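FOR IMMEDIATE RELEASE

Student Robotics Club in Mirkton Opens Its Workshop to Visitors

MIRKTON, November 9, 2024. The robotics club of the Dagdag Technical School informs the public that its second-year project, named Lellulico, is now open for visits by families, teachers and other schools. The project has 48 students, and it is the first time that the club works with two robot arms at one table.

The task which the students selected is the handling of cups. It sounds like a small task, but a cup is light, it rolls, and it can be bent if the fingers close too strongly. The students write the programs in small teams, and each team must also keep a notebook of every trial. Until today the notebooks contain 781 trials, and the club will publish them on its web page in December.

"In the first weeks we wanted to go fast, and we lost many cups," said Vinh Ung, the teacher who leads the club. "Now the students discuss first where the fingers should touch, and only then they start the arm. I am very satisfied with this change in their manner of working."

The company Diltach supports the club with spare parts and with one training day in each semester. The students receive safety instruction before they may stand at the table, and one member of each team always stays near the emergency stop.

The club will also take part in the regional student meeting in December, where 165 participants from schools of the region are registered. The Lellulico teams will present their work there in a talk and will answer questions from the other schools.

Work with the cups at the two-arm table of the Lellulico project: 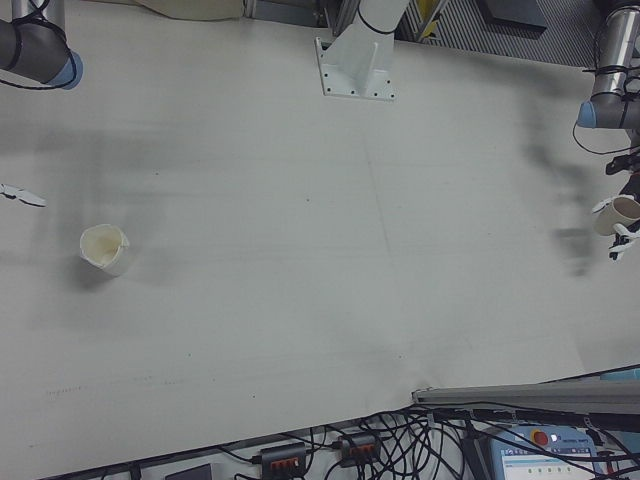 How to Visit

Groups are asked to register at the school office before they come. The visit is free of charge and takes 79 minutes, with a short introduction included. Children under ten years must come together with an adult. Journalists who wish to speak with the students can write to the school office, attention of Vinh Ung.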